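4.2 木制台面板的表面处理与保养

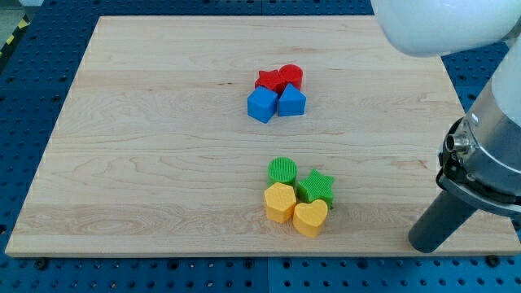

图4-1 浅色枫木板，板面可见木纹及拼接条纹

本节适用于Arkeo系列枫木台面板的首次上油、日常清洁和局部修复。胶合板及贴面板的处理方法见4.3节。

所需材料
Danix木器养护油（随板附送小瓶装）
无绒棉布2块
细砂纸及打磨垫块
中性清洁剂

注意：养护油使用前须充分摇匀。开封后应密封存放，并在瓶身标注开封日期。

首次上油
1. 拆除包装，将台面板平放于室内，静置至与室温一致。
2. 检查板面。天然节疤、旋纹以及各拼条之间的色差属于木材正常特征，不在保修范围内。
3. 用细砂纸顺木纹方向轻磨。不得横向打磨，否则上油后会显出划痕。
4. 用干布清除粉尘，板边和端面一并擦拭。
5. 将养护油倒在棉布上，沿木纹均匀涂抹。端面吸油较快，应补涂一次。
6. 静置大约20分钟，用另一块棉布擦去未吸收的余油。
7. 翻转板材，对背面重复步骤3至6。两面处理不一致可能导致板材翘曲。
8. 竖直放置过夜，两面均须通风。
9. 重复步骤5至8，共完成2遍。

警告：浸油的棉布可能自燃。用后应立即浸水，或摊平在室外晾干，再行丢弃。禁止揉成团放入垃圾桶。

日常清洁
1. 用微湿的软布擦拭，随后用干布擦干。
2. 遇油性污渍，可使用稀释后的中性清洁剂，不得使用漂白剂、丙酮或钢丝球。
3. 不得将台面板浸入水中，不得放入洗碗机。

注意：带有粗糙底面的物品应提起移动，避免在板面上拖拽。

局部修复
浅划痕：顺木纹打磨划痕及其周边，过渡应平缓，然后按首次上油的步骤5和6补油。
压痕：在压痕处覆湿布，用熨斗低温短时加热，待木纤维回弹并完全干燥后再打磨、上油。
水渍圈：先干燥24小时以上，仍有痕迹时再行打磨。
拼缝开裂：停止使用，不得自行注胶，请联系Markis服务点。

保养周期
正常使用条件下，滴水测试时水滴迅速渗入板面，即应重新上油。供暖地区建议在每年11月进行一次检查。室内湿度过低时，应将板材移离暖气和出风口。

备件
替换养护油及打磨垫块可向Agbeko经销商订购，订购时请提供板材背面的型号标签。固定件的安装见4.4节。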